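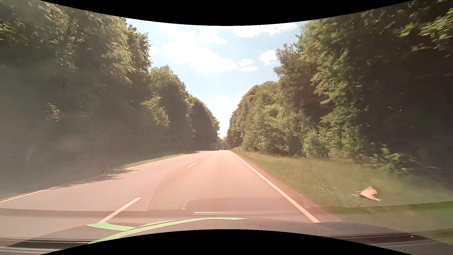 Frame from the forest road run, lane lines clear, dash reflection over the right lane.

Forum > Autonomous Driving > Perception > Lane Detection

Tagged: lane-keeping, reflections, masking, training-data

I'm training a small lane model on forward video and I love how well it does on tree-lined roads! The one thing bugging me is the windshield glare. With the dotted fan reflection sitting on the right lane, the predicted edge line wobbles. Should I mask that area or leave it in? I have 3223 labeled frames.

Erzsébet Mészáros
Leave it in! I tried both on my Trallberg set. Masking made the right edge worse, as the model lost real paint along with the glare. What helped was pasting reflections cut from other drives onto clean frames at random strength. I did 715 of them and the wobble mostly went away (so satisfying to watch). Do mask the dashboard, it never teaches anything. And hold out a whole drive for testing, or neighboring frames will flatter you.

kruger_fan
black cloth on the dash

Comments

lanenerd: Did the pasting hurt the center dashes?
Erzsébet Mészáros: A little at night, I had only 158 night frames. Daytime was fine.
pine_road: Trying this tonight, thank you!!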